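Fustar review: competitor tracking for small teams that finally clicks
18 Mar 2026

I run pricing for a small software company, and until last November our competitor tracking was a spreadsheet and a lot of open tabs. Then we moved to Fustar, and I'm a little in love with it!

You give it the rival products you care about and it watches their pricing pages, release notes and app store listings. Setup took me 19 minutes, including the Slack hookup. Since then it has logged 1481 changes, and the filters are good enough that I only read the ones that matter (the weekly digest is my favorite part - short, plain, and sorted by product).
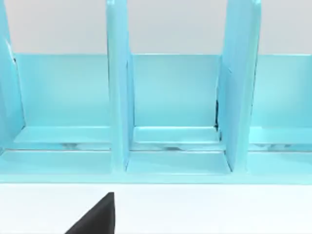 Light blue organizer rack on a white tabletop.

We tried Walden first. It has prettier charts, but alerts often came a day late, and exporting anything meant a support ticket. Turcotte is the serious option if you have an analyst on staff. We don't, and most of it sat untouched.

Fustar does have gaps. History only goes back 90 days on the basic plan, the mobile app logs me out constantly, and the Flodent connector still drops custom fields. Four of us share one workspace and I'd love proper read-only seats.

Still, I open it every morning with my coffee and I keep finding new uses for it - last week it was onboarding a new sales rep. We've renewed for another year.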